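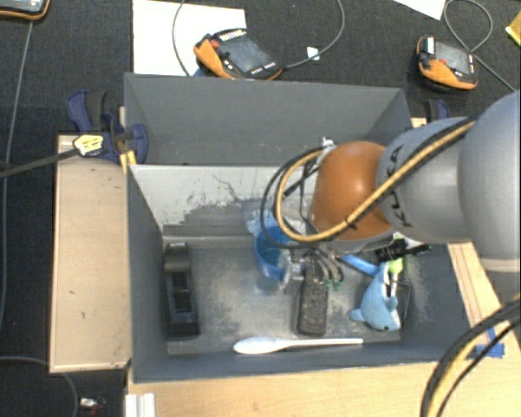 KUKA arm over the front grey bin.

Saturday, December 26, 2020

Lock bench, Derkix lever sets and the Videck mortise bodies.

Carried on with the returns from October. Of the Rolell deadbolts, 4 still bind when the key is turned to throw the bolt. Stripped the first one. Cam is fine, tailpiece is fine, but the bolt channel has a burr on the lower side near the faceplate. Dressed it with a fine file, cleaned out, dry graphite only. Turns freely now by hand. Have not had it in a door yet.

Second one is the same burr, same place. Left the other two closed up so Wenceslao can see them as they came in.

Cycle test on the Videck latch: stopped at 491. The latch was not coming back fully and the strike showed a bright line on the lip. Return spring measured shorter than the spare. I put the spare in and started again from zero, got to 300 with no sticking before packing up. Counter is left on, please don't reset it.

Pastor cylinders: pinned 2 to the new key. Top pins in the third chamber were the wrong length in the bag, so I took them from the old kit. Labelled the bag. Soledad Navarrete wants both on the same key as the store room door, which means the side entrance has to be redone as well, or it stays on its own key. Need an answer from her before I cut anything else.

Derkix levers: the left-hand one droops a little at rest. Swapped the spring cassette with the right-hand one and the droop stayed on the left, so it is the spindle or the rose. Spindle looks slightly rounded on one corner. Try a new one.

To do:
Fit the dressed Rolell in the test door and try it with the door pulled hard against the stop.
Order Videck return springs, the last spare is in the rig.
Wenceslao Figueroa to check the burr and say if the whole batch goes back.
Find the follower, the thin one. Not in the drawer, not in the pinning tray.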